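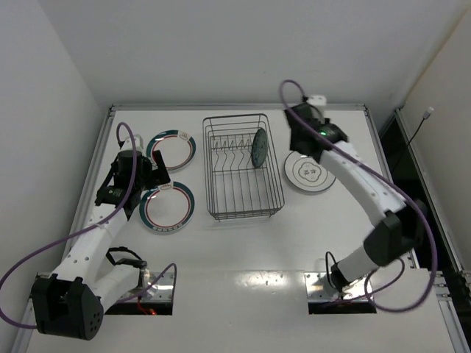

풍경 사진의 후보정에서 화이트 밸런스는 대개 가장 먼저 조정되며, 이후의 노출, 대비, 채도 조정은 모두 그 결과 위에서 이루어진다. 선행 연구는 주로 촬영 시의 색온도 추정을 다루었고, 편집자가 현상 단계에서 무엇을 기준점으로 삼는지는 상대적으로 적게 논의되었다. 기준점 선택이 어려운 것은 무채색에 가까운 면이 한 화면에 여럿 들어오는 경우이다. 그림 1에는 흰 탁자면, 밝은 회색 뒷벽, 베이지빛이 도는 회색 오른쪽 벽이 함께 나타나는데, 스포이트 도구로 어느 면을 찍느냐에 따라 나머지 면의 색조가 달라진다. 오른쪽 벽을 중성으로 지정하면 탁자의 흰색은 푸른 쪽으로 밀린다. 야외에서는 눈, 구름, 화강암, 젖은 모래가 같은 문제를 일으킨다. 본 절에서는 이러한 면을 '준중성면'이라 부르고, 편집자의 기준점 선택이 최종 색조에 미치는 영향을 기술한다.

분류: 연구 논문 > 디지털 사진 > 색 보정

3.1 자료

분석 대상은 Vaminel 고원에서 촬영한 원본 파일과 Utent 하구에서 촬영한 원본 파일의 2개 묶음이다. Vaminel 묶음은 잔설과 석회암 사면이 주를 이루고, Utent 묶음은 갯벌과 낮은 구름이 주를 이룬다. 두 묶음 모두 7월의 이른 아침과 해 지기 전에 촬영되었다. 촬영자는 동일하며 카메라의 화이트 밸런스는 주광으로 고정하였다. 편광 필터는 쓰지 않았다. 여기에 1966년 Utent 하구를 찍은 컬러 슬라이드의 스캔본을 비교 자료로 추가하였다. 슬라이드는 염료의 퇴색이 진행되어 있어 정량 비교에서 제외하고, 하구의 갯벌이 과거 어떤 색으로 재현되었는지를 살피는 용도로만 사용하였다.

모든 파일은 현상 프로그램 Kestis에서 열었다. 카메라 프로파일은 기본값을 유지하였고, 렌즈 보정만 적용하였다. 자동 톤 기능은 껐다. Kestis의 스포이트는 지정한 지점 주변 화소의 평균을 취하므로, 눈밭의 그늘처럼 색이 빠르게 변하는 곳에서는 클릭 위치가 조금만 달라도 색온도 값이 움직인다. 이를 줄이기 위해 표본 크기를 가장 넓은 설정으로 통일하였다.

3.2 절차

편집자 3명이 각 파일을 따로 현상하였다. 편집자들은 서로의 결과를 보지 못하였으며, 파일의 제시 순서는 사람마다 달리하였다. 첫 번째 과제에서는 스포이트로 기준점 하나를 선택하게 하고 슬라이더의 사용을 금하였다. 두 번째 과제에서는 슬라이더를 자유롭게 쓰되 완료 후 무엇을 보고 판단했는지 짧게 적도록 하였다. 두 과제 사이에는 하루 이상의 간격을 두었다.

모니터는 과제 시작 전에 교정하였고, 작업실 조명은 밝기를 고정하였다. 창은 가렸다. 편집 화면의 배경은 중간 회색으로 두었다. 배경을 흰색으로 두면 눈이 있는 사진이 실제보다 어둡게 판단되는 경향이 예비 과제에서 관찰되었다.

기준점의 분류는 Salinas의 방식을 따랐다. Yatziri Salinas는 편집자가 찍은 지점을 밝은 준중성면, 어두운 준중성면, 유채색 면으로 나누고, 광원이 직접 닿는 면과 그늘진 면을 구분하여 표기하였다. 본 연구에서는 구름을 별도 항목으로 떼어 냈다. 구름은 밝은 준중성면에 속하지만 해가 낮을 때에는 같은 구름 안에서도 위쪽과 아래쪽의 색이 크게 다르기 때문이다.

3.3 결과

Vaminel 묶음에서 편집자들은 대체로 햇빛을 받은 눈을 기준점으로 골랐다. 이 경우 그늘의 눈은 푸른색을 유지하고 석회암은 옅은 황색을 띠었다. 그늘의 눈을 고른 경우에는 사진 전체가 따뜻해졌으며, 하늘의 채도가 눈에 띄게 떨어졌다. 두 번째 과제에서 같은 편집자가 그 결과를 다시 차갑게 되돌린 사례가 있었고, 메모에는 "눈이 누렇게 보였다"고 적혀 있었다.

Utent 묶음은 선택이 더 흩어졌다. 갯벌을 기준점으로 삼으면 갈색이 빠져 젖은 흙의 질감이 약해졌고, 구름을 기준점으로 삼으면 물에 비친 색이 자홍색 쪽으로 기울었다. 색조(tint) 값의 차이는 색온도의 차이보다 결과물의 인상에 더 크게 작용하였다. 편집자 중 2명은 메모에서 색조 슬라이더를 마지막에 다시 손보았다고 적었다. 1966년 슬라이드에서는 갯벌이 붉은 갈색으로 나타나는데, 이것이 당시 필름의 특성인지 퇴색의 결과인지는 판별할 수 없었다.

스포이트만 사용한 결과와 슬라이더를 사용한 결과를 견주면, 후자가 대부분 더 따뜻하였다. 해 질 무렵의 사진에서 이 차이가 가장 컸다. 편집자들은 중성점을 정확히 맞춘 사진을 '식은' 사진으로 묘사하였고, 저녁빛의 색이 남아 있는 쪽을 선호하였다. 이른 아침 사진에서는 그러한 선호가 뚜렷하지 않았다.

3.4 논의

풍경 사진에서 기준점은 물리적으로 중성인 면일 필요가 없다는 Ho의 주장은 위 결과와 부분적으로 일치한다. 다만 Ho는 한 장의 사진을 단독으로 다루었고, 연작에서 사진 사이의 색을 맞추는 문제는 검토하지 않았다. 같은 아침에 찍은 Vaminel 사진들을 나란히 놓으면 개별적으로 만족스러운 보정이 서로 어긋나는 경우가 생긴다. 연작을 편집할 때에는 한 장에서 얻은 값을 나머지에 복사한 뒤 빛이 변한 컷만 따로 조정하는 편이 일관성을 유지하는 데 유리하였다.

국소 보정의 영향은 이번 절차에 포함되지 않았다. 그라데이션 마스크로 하늘과 땅의 색온도를 따로 조정하는 편집자가 많으므로, 전역 값만을 비교한 위의 결과를 그러한 작업에 그대로 적용하기는 어렵다. 마스크 경계에서 나타나는 색 띠는 능선이 낮은 Utent 사진에서 특히 문제가 될 수 있으며, 이에 대해서는 다음 절에서 다룬다.

이 사이트는 이용 환경 개선을 위해 쿠키를 사용합니다. 계속 이용하시면 쿠키 사용에 동의하는 것으로 간주됩니다. [동의] [설정 변경]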